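Harkine parent questions, release 5
Last updated Mar 4, 2018

Questions parents sent to the Prokham helpline about starting a child at a new nursery or school. There are 1091 rows, one per question. Names and addresses were removed by hand.

Columns: id, age_of_child, topic, question, reply.
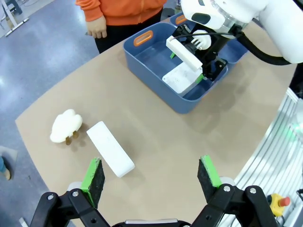 Ages are in years. Almost 70 rows have no age and the cell is left blank. Replies over 90 words are stored whole.

Rows from Tumgate begin in November and use the old topic list. Map them with topics_old.csv before comparing.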